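Home Posts Walks About Contact

Packing less for the ridge path

July 25, 2022 – 2 min read

I walked from Cesomska to Prullis in April with Friederike Gerlach, and I carried too much. The path takes two days if you stop at the inn in the middle, and the inn has towels, soap and a dryer. I brought my own towel, my own soap and five shirts.

The climb out of Cesomska is the hard part. It starts behind the church and goes up through beech woods until you reach the marker stone, which has 1852 cut into it and a height of 1004 meters painted underneath. My shoulders hurt by then. Friederike was sitting on the wall eating an apple. Her bag was half the size of mine and she had already put it down.

We went through my things that evening on the floor of the room. She made two piles. The pile I could have left at home was the bigger one – a second sweater, a hardback, a full bottle of shampoo, the charger for a camera I hadn't brought. I mailed most of it home from the post office in Prullis and it cost more than lunch.

So for the next trip I have some rules. Two shirts, one on and one drying. A paperback, and leave it behind when it's finished. Rain jacket at the top, always, as the weather comes over from the Wegener side quickly and you don't want to be digging. Snacks in a pocket.

I also want a bag that opens along the top. My old one is a deep sack and whatever I need is at the bottom of it. Gyu-bin Jang has used a plain fabric one for years and says he has never wanted more pockets than it has.

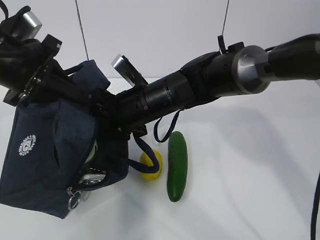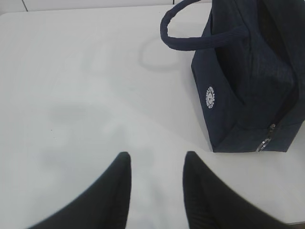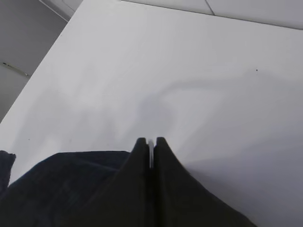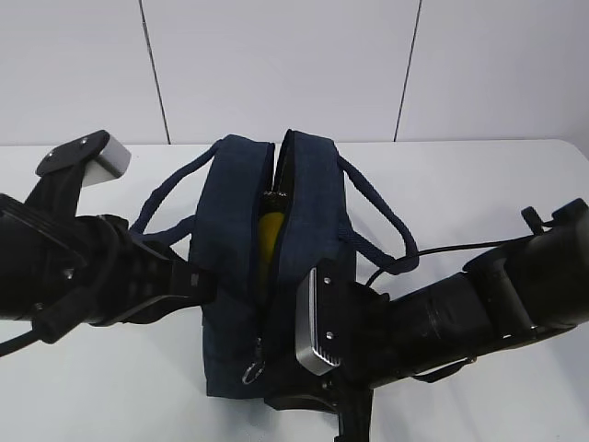 Last one: navy bag, zipper open, something yellow inside.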